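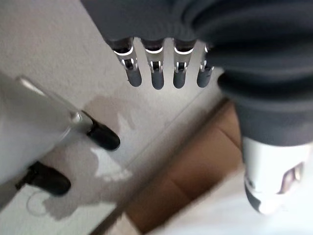
Pillurton Rooms: furniture and floors

Pillurton Rooms is a set of notes and pictures on ordinary office and waiting room furniture, with the floor coverings it stands on. It was put together for people who fit out small rooms and want to compare how chairs, tables and carpets look at close range and from odd heights.

What is in it

The set has 48 folders, one for each room layout. Every folder holds the pictures, a plain text file called notes.txt and a list of the items in the room. Items are listed by type first (seat, table, storage, lamp), then by main colour, then by what the legs or base are made of. Where the type of an item could not be settled, it is listed as "furniture, other".

Floors

Floors are recorded as carpet, vinyl, wood or mixed. Carpet has two further fields, colour and texture. Texture is one of plain, speckled, ribbed or patterned. Pale grey carpets vary a good deal with the light, so the colour field gives the colour under the ceiling lights with the blinds down. Please don't correct it from the pictures.

Legs and bases

Shiny legs are entered as "chrome finish" whatever the metal underneath. Painted legs take the colour of the paint. Castors go in the notes and have no field of their own.

Known problems

Folders 20 and 21 use the old item names from the Grurby list. The notes in these two are correct but the type column is not.

Large items are often only partly in view. The item list covers the whole room, so it will name things that a given picture does not show.

Bright patches on glossy surfaces can look like a second colour. Check the list before you add one.

Changes

March: speckled added as a carpet texture. Duplicate lamps removed. Spelling of "upholstered" fixed throughout.

Contact

Item lists: Theano Chatzigeorgiou. Floors and everything else: Qusai Masri. Please give the folder number when you write.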